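Zelusdale Laundry and Linen Service
A thread on the care of microfiber cloths and fleece-lined straps. Please read before the November return.

1/ The Service issues cleaning cloths and soft goods to 344 households in Zelusdale and Hetham. Many items come back with lint worked into the weave or with straps knotted together. The following guidance replaces the sheet sent out with the spring bundles.

2/ Microfiber must be washed apart from cotton. Cotton towels shed, and microfiber holds on to whatever is shed near it. A single bath towel in the drum is enough to spoil a load of cloths.

3/ Wash in warm water and use half the usual amount of detergent. Fabric softener and dryer sheets must not be used on any item issued by the Service. Softener coats the fibers, and a coated cloth pushes water across a counter without picking it up.

4/ Households on the Barkska plan receive a laundry bag with a drawstring. Cloths go inside the bag. Straps, headbands and anything else with a long tie go in a second bag, closed, with the ties folded inward. Members who have only one bag may ask for another at the Hetham counter at no charge.

5/ Items should be laid out on a clean, hard surface and looked over before folding.

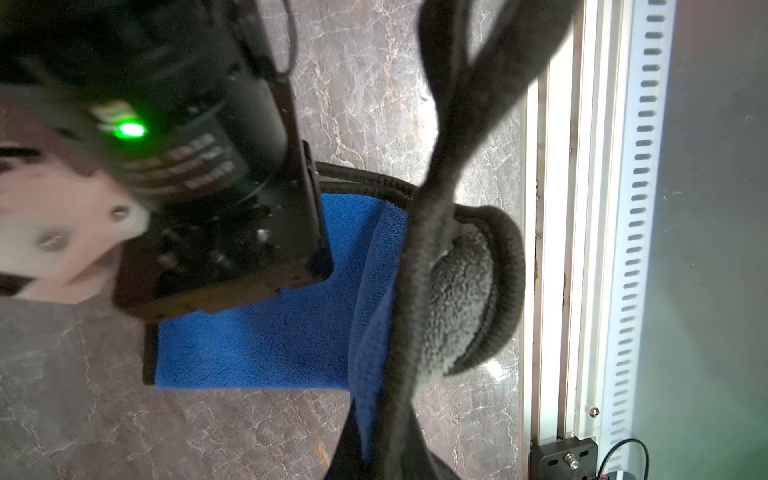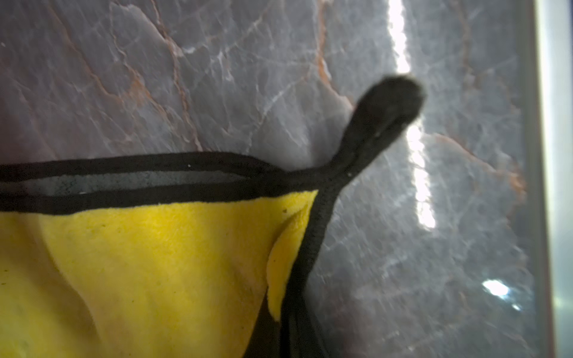
6/ Lint should be removed before a cloth is folded and put away. Specks that are hard to find on a dark cloth show plainly on a light one, as on the yellow fabric in the second picture, and members are asked to give all colors the same attention. A strip of wide tape pressed flat and lifted straight up will take off most loose fibers. Do not scrape the surface with a blade or a stiff brush. Black edging collects pale lint as well and should be gone over separately.

7/ Straps are to be separated from cloths at this stage. A long knit strap left lying across a towel will be folded in with it, and the two will then travel through the next wash together. Lay the strap straight, turn out any twists, and roll it from one end. Do not tie it.

8/ Pads with a fleece-like lining are to be dried flat, lining side up, away from direct heat. Press the rolled border back into shape with the fingers while it is still damp. Ironing is not permitted.

9/ Drying times. Allow 60 minutes on the low setting for cloths. Thicker items should be left on a rack overnight. An item that feels dry on the outside may still be damp along a seam or binding, and members should check those places by hand before stacking.

10/ Color sorting. Blue and yellow cloths may be washed together after the third wash. Before that, keep them apart. New black straps should be washed alone twice. The Service will not replace a light cloth that has been stained by a new strap.

11/ Please do not cut off loops, even when they seem to be in the way. They are used for hanging at the Hetham counter, and an item returned without its loop is recorded as damaged.

12/ Repairs. Loose binding can be restitched if it is reported early. Pin a note to the item giving the household number and the place where the stitching has opened. The repair table handled 2394 pieces in the past year, and the usual wait is now about 8 working days.

13/ The Ra cold-water powder remains on the approved list. Members using any other product should confirm that it contains no softener and no bleach.

14/ Returns are accepted at the Zelusdale window from 9 a.m. to 4 p.m. and at the Hetham counter from noon. Bags must be labeled on the outside. Unlabeled bags will be held at Zelusdale until claimed.

15/ Questions on washing may be posted under this thread. Questions on fees and missing items should go to the window in person, with the household card.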